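Replacing the level transmitters at Hemari

Thursday, September 2, 2021

The Hemari plant signed its supply agreement with Collatent in March, and the first part of the work is done. I was on the instrument side of it. These are my notes, mostly for people who have to do the same swap on an older site.

The agreement covers 192 level transmitters on the powder silos and day bins, plus the input cards in two control cabinets. Valves and motor starters are not included. Chevalier, who built the original panels, kept the contract for those, so every cabinet now has two sets of drawings with two numbering styles. We put a cross-reference sheet inside each door. It has 609 lines and I would not want to work without it.

The old units were capacitance probes. They drifted whenever the product changed, and the operators had learned to add their own correction by eye. The new ones are radar, mounted on the existing flanges with an adapter plate. Where the nozzle was longer than the antenna we got a false echo close to the top of the silo, and had to map it out by hand with the silo empty.
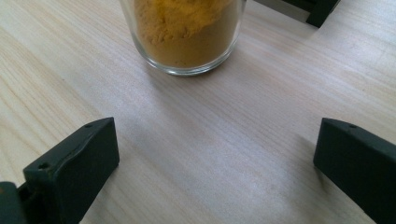 Radar on powder needs more care at setup than radar on liquid. A liquid gives one flat surface and a clean return. A powder surface slopes, and it changes shape between filling and drawing down. Even a glass of yellow powder has a loose, slightly clumped top, and in a silo the same roughness scatters the signal away from the antenna. We aimed each unit toward the slope at half fill and set the damping longer than the manual suggests. Response is slower, but none of these silos fills fast enough for that to matter.

Configuration was done in Fondus, the plant's asset database. Bulk import worked for 358 tags and rejected the rest over a units field that expects lowercase. The error message gives a row number, counted from the header, so it is off by one. Fix the file before importing, as a partial import cannot be rolled back.

Still open: the alarm limits on the day bins are copied from the old probes and need a review with operations. The spare antennas have not been delivered. I will add the damping values for each silo once they have run through a full product change.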